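ok thread time. how I got my deposit back from a landlord who did not want to give it back. typing this on my lunch break so bear with me

2/ Background. One bedroom, third floor, Baudry Street. Lived there four years. Paid on time every month. Deposit was 3,878 because he wanted two months up front and I was new in town and said sure

3/ Moved out in June. Cleaned for two whole days. Oven, fridge coils, the gunk in the window tracks. Left the keys in the lockbox like they asked

4/ Then nothing. No check, no call. Emailed twice. Got one reply that said "processing"

5/ Five weeks later an envelope shows up. Check for 474 bucks and a one page list. I sat on the stairs and laughed, then I did not laugh

6/ The list: full repaint. Carpet replacement, bedroom. "Deep clean." Blinds. "Admin." No receipts. No photos. Just numbers next to words

7/ Step one, and do this before you get mad on the phone — look up your state's deposit law. It's usually short. Mine was maybe two screens of text. Read it in bed

8/ Things to look for: how many days they have. Whether the list has to be itemized. Whether they owe you receipts. What happens if they blow the deadline. Mine blew the deadline by nine days

9/ Also look for "normal wear and tear." Four year old paint getting scuffed is wear. A carpet that was already old when I got there, same. They can't make you buy them a brand new one

10/ Step two, dig up everything. Lease, move-in checklist, every email. I found the move-in checklist in a folder with my taxes. It said "carpet stained near closet, blinds bent" IN THEIR HANDWRITING

11/ If you never got a checklist, your own photos from the first week work fine. Back them up somewhere with the dates on. Email them to yourself
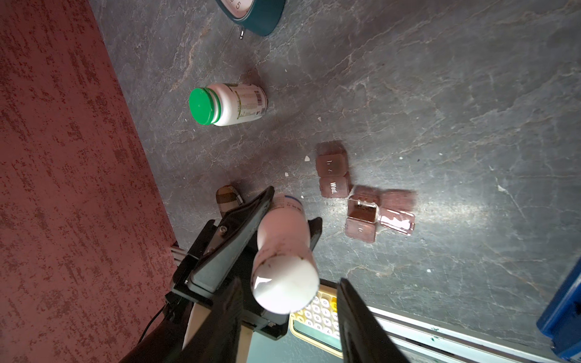 12/ Step three, the letter. Not a text, not a voicemail. A real letter. I had a 2 page draft full of feelings and my coworker Kristine Tiongson crossed out all of it except four sentences

13/ What was left: here's the address and dates. Here's what I paid. Here's the part of the law you missed. Send the rest by this date or I file in small claims

14/ No name calling. No "I can't believe." A judge might read it someday, so write it for that person

15/ Certified mail, return receipt. Keep the little green card when it comes back. Tape it to something, I almost lost mine in a coat

16/ He called me the day he got it. Very friendly all of a sudden. Offered me half "to be done with it." I said please put that in writing. He didn't want to. Ok then

17/ Step four, filing. Less scary than I thought. Form was three pages, fee was 70 dollars and you can ask for that back if you win. The clerk can't give legal advice but she did tell me I'd spelled the company name wrong

18/ Which matters!! Sue whoever is on the lease. Mine was an LLC called Zurnport, not the guy I'd been emailing for four years. Your state has a free business search, use it

19/ Court date came. I brought three copies of everything in a cheap binder with tabs. He brought himself and a painting quote, from after I'd moved out, for the entire buidling

20/ Judge asked him for receipts. He said he'd have to look. Judge asked about the checklist. He said he hadn't seen it. It had his signature on it

21/ Took maybe fifteen minutes. I talked for two of them. When you're asked a question, answer that question and stop. Hardest part of the day for me

22/ Result: rest of the deposit, plus the filing fee, plus a penalty for missing the deadline. Check cleared last month. I took a picture of it which is silly but whatever

23/ Since ppl are asking — no lawyer. Did go to a free tenant clinic once, a guy named Mirsad Golob read my letter and told me to add the deadline in bold. Look for one near you, libraries usually know

24/ Also asking: yes he did withold 100 for "admin." No idea what admin was. Judge didn't know either

25/ And yes you can do this if you've already cashed the small check, at least where I live. Check your own state though, and watch for anything on the check that says "payment in full." Ask the clinic before you deposit that one

26/ ok lunch is over. if you're moving out this summer go take your photos tonight. closets too, inside the oven too. will answer replies after 6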